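11 Running a Visitor Demonstration

This section covers the set-up, running and closing of a visitor demonstration with the Ratovell hand-held gripper set. It applies to open days, customer visits and school groups. It does not cover routine recording sessions, for which see the Operator Guide.

Revision of May 21, 2022. Prepared by Sumeya Zeleke. Replaces the visitor notes issued in November.

11.1 Staffing

A demonstration requires two people: an operator, who wears the harness and holds the grippers, and a guide, who talks to the visitors and watches the walking area. The operator does not answer questions while a recording is running. The guide does not handle the grippers.

Operators must be signed off by Adhiambo Mwaipopo. Guides need no sign-off but must have read this section and the site safety sheet.

11.2 Choosing the station

The station is the area in which the operator stands and moves. A hallway or a cleared corner of an office can be used if it meets the conditions below.

1. Select an area with a level floor and a plain wall on at least one side.
2. Check that the operator can turn in place with both arms extended without touching a wall, a handrail or a visitor.
3. Confirm that doors opening onto the station can be kept under control for the length of the visit. Tell the people who use them.
4. Move loose items away from the line of travel. Cases and bags may stay against a wall or staircase if the operator does not step back toward them.
5. Turn on all ceiling lights. The illuminance at waist height must be 300 lux or more. Measure with the meter in the accessory case, held flat.

CAUTION: The operator's view of the floor is partly blocked by the grippers and the display. Do not set up a station at the top of a flight of stairs. If the station is at the foot of a staircase, stop foot traffic on the stairs during each run.

NOTE: A glossy floor reflects ceiling lights. This does not damage the recording, but marker detection can drop out when the wrist is rolled. Test this in step 7 of 11.4 and move the station if dropouts persist.

11.3 Fitting the harness

The harness goes on before the grippers are connected. It should be fitted over a close T-shirt. Jackets, scarves and lanyards must come off.

1. Loosen all straps fully.
2. Put the harness on over the head and settle the neck piece so that it does not press on the collarbone.
3. Fasten the shoulder buckles. Pull each strap until the harness does not shift when the operator bends forward.
4. Attach the display to its clamp. Turn the knob until the display holds its angle, then stop. Overtightening marks the arm and makes later adjustment difficult.
5. Set the display angle so the operator can read the status line by lowering the eyes, with the neck straight.
6. Route the cable down the body on the display side. Leave enough slack for full arm extension. Secure the slack with the fabric tie, never with tape.
7. Have the guide check the fit from behind.

CAUTION: A cable that hangs below the knee is a trip hazard. Shorten the loop before the operator walks.

11.4 Preparing the grippers

The set has a left and a right gripper. They are not interchangeable. The side is shown on the display when a gripper is connected.

1. Inspect the finger pads. Replace a pad that is torn, lifting at a corner or contaminated with adhesive.
2. Wipe the camera lens with the dry cloth supplied. Do not use alcohol on the lens.
3. Check that the marker cube is seated squarely on each gripper and does not rock. Clean the printed faces if they carry fingerprints.
4. Connect the grippers and wait for both status lines to read READY.
5. Squeeze each grip fully and release it. The opening value on the display must go to its closed limit and back. If it stops short, run the opening calibration (section 8).
6. Hold the grippers in front of the body at waist height, fingers pointing forward and slightly inward, with a gap between them. This is the rest position.
7. From the rest position, roll each wrist slowly in both directions. Watch the marker indicator. A brief loss is acceptable. A loss that continues after the wrist is level is a fault and must be cleared before visitors are admitted.

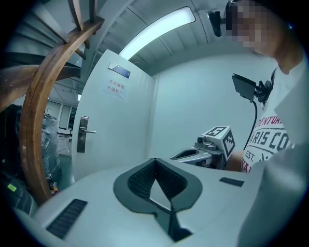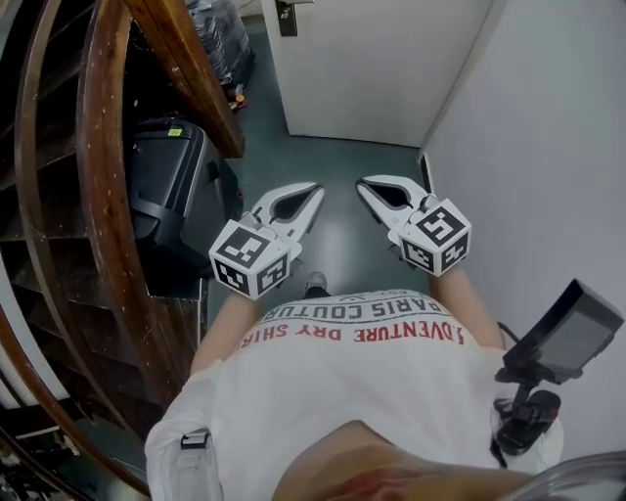
Hand-held grippers in use at the hallway station, beside the spiral stairs.

11.5 Briefing the visitors

The guide gives the briefing before the first run. Keep it short. The following points must be included:

- The grippers are held and moved by a person. They record how the hands move and what the cameras see.
- The recording is later used to train a robot arm with the same type of fingers.
- Cameras are active during the demonstration. Anyone who does not want to be recorded may stand behind the operator's line, in the area the guide points out.
- Visitors do not touch the grippers, the marker cubes or the cable while the operator is wearing them.

Faces are blurred during processing at Deten before a recording is released to anyone else. If a visitor asks for a recording to be deleted, note the run number and pass it to Kamonchanok Inthanon on the same day. Do not promise a deletion date.

NOTE: Visitors often ask why a robot is not present. State that the hand-held set is used to collect demonstrations without one, and that the arm cell is shown separately when the Bruneo lab is open. Do not describe customer projects.

11.6 Running the demonstration

The standard task is a pick and place of a soft object between trays. The Owino task kit contains the trays and the objects. Rigid or breakable objects are not used with visitors present.

1. The guide places the trays on a table within the operator's reach and steps back.
2. The operator takes the rest position and says "ready."
3. The guide confirms that the walking area is clear and says "go."
4. The operator starts the recording and waits for the tone before moving.
5. The operator picks up the object with one gripper, passes it to the other and sets it down in the second tray. Move at half the normal working speed.
6. The operator returns to the rest position and stops the recording.
7. The guide shows the playback on the tablet and points out the opening value and the hand path.

Repeat as time allows. After five runs, or sooner on request, the operator rests with the grippers on the table. Forearm fatigue shows first as drift in the rest position, with one gripper sinking below the other.

CAUTION: If a visitor enters the walking area, the guide says "stop." The operator holds still with the grippers open. Do not complete the movement. The run is marked void and is not shown as playback.

11.7 If a visitor asks to try

Trial use is permitted for adults only, with one gripper, without the harness. The visitor sits at the table. The operator disconnects the other gripper and puts it in its case first. Recording stays off.

Hand the gripper over by the body. Do not hand it over by the fingers or the marker cube. A cube that has been pulled or knocked must be treated as out of alignment, and the gripper must not be used for recording until section 8 has been repeated.

11.8 Faults during a demonstration

Status line reads WAIT for one gripper: reseat the connector on that side. If the line does not change, end the recording and restart the display unit.

Marker indicator off on one side: check for a sleeve, strap or cable across the cube. Check for direct light on the printed face.

Opening value jumps: the pad has shifted or the grip is sticking. Stop using that gripper. Continue with talk and playback only.

Display dark: the clamp may have pinched the cable. Loosen the knob, free the cable and tighten again. Do not bend the cable back on itself at the plug.

No tone at start: the recording has not begun. Go back to step 2 of 11.6.

Do not open a housing in front of visitors. Faults that cannot be cleared by the steps given here are reported to Somtochukwu Omoregie with the run number and the text of the status line.

11.9 Closing

1. Stop recording and confirm that the last run has been saved.
2. Disconnect the grippers. Place each in its own foam cutout with the marker cube facing up.
3. Remove the display from the clamp, then take off the harness.
4. Coil the cable loosely. Do not wrap it around the display.
5. Count the Owino objects back into the kit and note anything missing on the card in the lid.
6. Return the cases to the equipment store and close the door. Cases are not left in the hallway overnight.
7. Enter the void runs in the visit log, with the reason. Mwende Minja collects the logs and removes void runs from the upload queue.

Batteries are charged after the visit, even if the indicator shows enough for another session. See section 4 for charging.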